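Gleice Toledo writes about leftovers, and she would like it understood that she did not set out to. She set out to write about French pastry. Her first book, on laminated doughs, sold 400 copies, and she suspects her mother of being responsible for a good part of that. Her second, "The Second Night," is about what to do with cold rice, tired soup and the end of a roast, and it has been reprinted twice.

"People kept telling me the pastry book was beautiful," she says. "Then I'd ask what they'd made from it and they would look at the ceiling."

We meet on a Sunday in her kitchen in Clullow, at an hour she calls lunch and I would call the afternoon. She is reheating a bean stew from Thursday's dinner. She does it in a pan with a splash of water and the lid on, and she talks to it a little.

The book began with a notebook. For a year Toledo wrote down every cooked thing she threw away, with the date and, where she could face it, the excuse. By the end there were 1,084 entries. Some were a spoonful. One was an entire lasagna, next to which she had written "went to Mullevard, forgot I had a home."

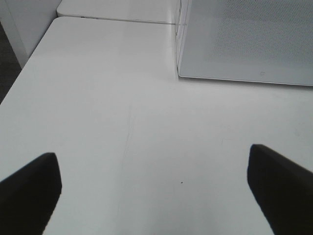 What struck her, reading it back, was how little of the food had spoiled. Most of it had simply become boring. "It sat there being Tuesday's chicken," she says. "I don't think we throw food out when it's bad. We throw it out when we've stopped believing in it, and then we wait for it to go bad so that we can feel all right about it."

I ask whether she has considered labels. She has. She labeled everything for a month, with the name and the day, in a neat hand, and found that the labels mostly told her how long she had been avoiding things.

Her actual method is less tidy. Anything cooked goes on the middle shelf, at eye level, in something she can see through. Nothing is allowed behind anything else. Condiments, which she regards as squatters, have been sent to the door. When the middle shelf is full, there is no cooking until it isn't, and this rule has caused more arguments in her house than money has.

She is also firm about changing a dish before it comes back. Stew gets an egg on it, or is thinned into soup. Roast vegetables are chopped small and fried until the edges catch. Rice goes into the fridge soon after dinner and comes out the next day for the hottest pan she owns. "You can't serve the same plate twice and call it thrift," she says. "That's a punishment. My grandmother did it, and we all ate like people serving a sentence."

On the microwave she has softened. The first draft of the book had a whole chapter against it, written in what she now calls a tone. She had every dish in it tested by friends before it went to print, and the friends pushed back. 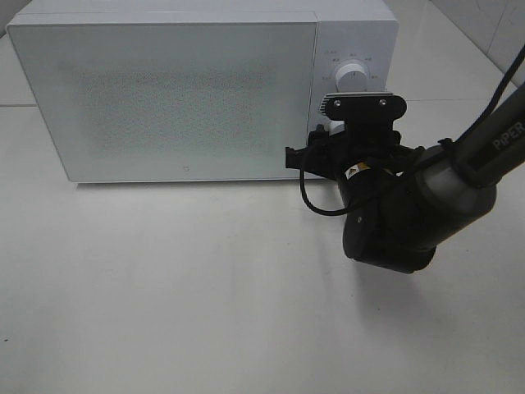 Shiuli Munasinghe wrote in the margin of that chapter that she worked nights, that dinner for her was a bowl of something at 2 in the morning, and that anyone who wanted her to warm it gently in a heavy pan was welcome to come over and wash the pan. Toledo read the note several times. Then she cut the chapter and asked Munasinghe to help with its replacement, which covers half power, stirring halfway, spreading food out toward the rim of the plate and leaving it alone for a minute before eating.

"It's the most useful thing in the book and I was against it," Toledo says. "I've had letters about the half power. Grown adults, moved." 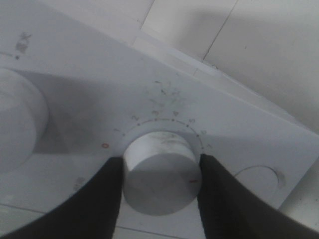 She still won't do bread that way, or anything fried, or fish when other people are in the building. Pizza she handles in a dry skillet over a low flame, three minutes with a lid, and she delivers this information with the gravity of a person handing over a will.

The stew is ready. It has been given lemon, a lot of parsley and some toast, and it's very good, though I have no way of knowing how it was on Thursday. Toledo says it was worse. She says this of nearly everything she serves me, including a wedge of cold potato omelet that arrives without being asked for.

Her next book was supposed to be a return to pastry. The publisher was polite about that. They have settled on lunch boxes, and she has started another notebook, this time recording what comes home uneaten in her son's bag. So far it's mostly grapes.

Before I leave she packs what's left of the stew into a jar and hands it to me at the door. I point out that this makes it my problem. "Middle shelf," she says, and goes back in to see about the pan.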